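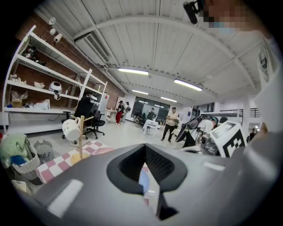 Issue 74

1/ Thread on fluorescent tube replacement in older workshops. Several people wrote in after the last issue asking why their new LED tubes flicker, buzz or refuse to light. The answer is nearly always the control gear, so start there.

2/ There are two kinds of fitting. Older ones have a magnetic ballast (a heavy lump of wound copper and steel) and a separate starter, the small can that twists into the side. Newer ones have an electronic ballast and no starter.

3/ Most retrofit LED tubes sold for magnetic fittings come with a dummy starter. Take out the old starter, put in the dummy, fit the tube. Leave the old starter in and the tube may flash or fail to light.

4/ Electronic ballasts are harder. Some LED tubes are made to run from them, but only from the models on the maker's compatibility list. Read the list before ordering. Two ballasts with the same case and different suffixes can behave differently.

5/ The third route is to bypass the ballast and take mains straight to the tube holders. This is a wiring job and should be done and tested by an electrician. The fitting must then be labelled, so that whoever changes the tube in ten years does not put a fluorescent one in.

6/ Check which end is live. Some tubes are fed at one end only, others at both. The diagram is printed on the tube or the leaflet. Do not assume the replacement matches the last one.

7/ On output. A 1500 mm T8 fluorescent is rated at 58 W. LED replacements draw well under half that. Compare lumens, and compare them on the bench, with the diffuser on. A tube sends light all round; most LED tubes send it down.

8/ That last point matters under a white ceiling. Fluorescent fittings with open backs light the roof as well as the floor. Swap to LED and the roof goes dull, and people report the room as darker even when the meter reads higher at bench height.

9/ Our own readings, from the Sudthorpe unit: 400 lux at the bench before, with old tubes. Nives Bortolotti took them on a grid at bench height, blinds down, after half an hour of warm-up. Warm-up is worth doing. Fluorescents are dim when cold.

10/ After the swap the bench figure went up and the upper walls went down. We moved one row nearer the wall and left the rest alone. A fitting directly behind the person at the bench throws their shadow on the work, whatever tube is in it.

11/ Rotating machinery. Tubes on magnetic ballasts pulse at twice mains frequency, and a lathe chuck at the wrong speed can look slower than it is, or stopped. Cheap LED drivers can do the same. Ask the supplier for the flicker figures in writing.

12/ Disposal. Fluorescent tubes contain mercury and do not go in the skip. Keep the sleeves the new tubes came in, pack the old ones in them, and book a collection. Our Dendgate store holds theirs upright in a lidded bin.

13/ Correction to issue 73: Lino Orlandini points out that I gave the T5 diameter as 15 mm. It is 16 mm. The T number is eighths of an inch, so T8 is one inch and T5 is five eighths.

14/ Next issue, in February: emergency fittings, battery age, and how to log the duration test. Send ballast part numbers as text please — I cannot read them off a phone photo.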